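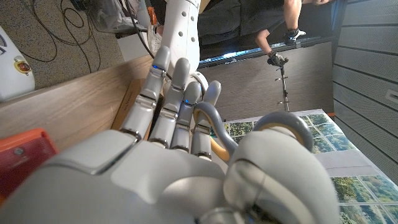 Grey robotic hand, seen from the back

Is the Momow extended warranty worth 41 pounds?

Bought a Momow dishwasher for 315 pounds and the shop keeps emailing me about adding cover. It already has 2 years from the maker. Do these plans ever pay out?

Answer 1
Doubt it. Read the bit on "wear parts". On my Lirnix plan that covered the pump, the seals and the door spring, so what's left? I'd put the money in a jar.

Answer 2
get it, peace of mind

Answer 3
Peace of mind against what, though? Ask them in writing when the cover starts. If it runs from the day you pay, you're buying what you've already got. Onness tried that on me with a freezer, then wanted a 200 pound excess. Check your home insurance too.

Last edited 21 April 2024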